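Bench notebook, Fidthorpe workshop
January, started a little after 2 in the afternoon

Back to the small tools today, which I have been putting off since the move from Willatden, and I must say it was a pleasant way to spend a gray afternoon with the heater ticking. The question is still the same one: can the blue zippered pouch be the travel kit for the Kekana job, or do we go on hauling the big box down there every time? I would dearly love to leave the box at home. It weighs a ton and the latch bites.

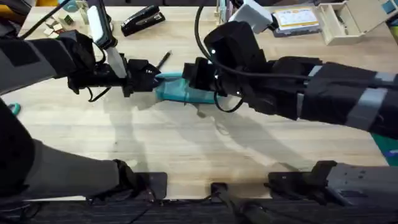

2 min read

I did not clear the table first, so the stapler and a pen stayed where they were, along with the little blocks up in the corner. Next time I'd like to start from bare wood. I keep reaching for the pen and writing things down in the middle of a job, and then I lose my place (see my notes from the Vekovine order, which wander off halfway down the page and never come home).

On to the pouch itself. It is wide at the bottom and narrow at the top, so the order things go in matters more than I had guessed. The long shafts want to run up the middle toward the narrow end, and the fat handles can settle in beside them, teal and yellow, wherever there is room. 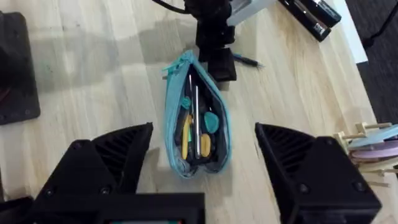

The dark lining is my one real complaint, as anything black simply vanishes into it, and I would gladly trade it for something pale if we ever order more. The bright handles are a blessing there. Packed weight on the kitchen scale came to 296 grams more than I'd penciled in, which I can live with. Width at the bottom is a shade more than 11 cm with the zipper open.

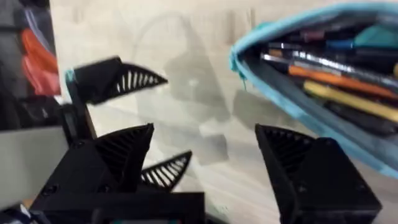
Photo: Fidthorpe workshop bench

Still to do: try the zipper on a full load, 40 times open and shut, and look at the stitching near the pull. If anybody is in before me, please leave the pouch on the table and don't borrow the yellow screwdriver, however handy it looks. Kekana drawings are in the top drawer.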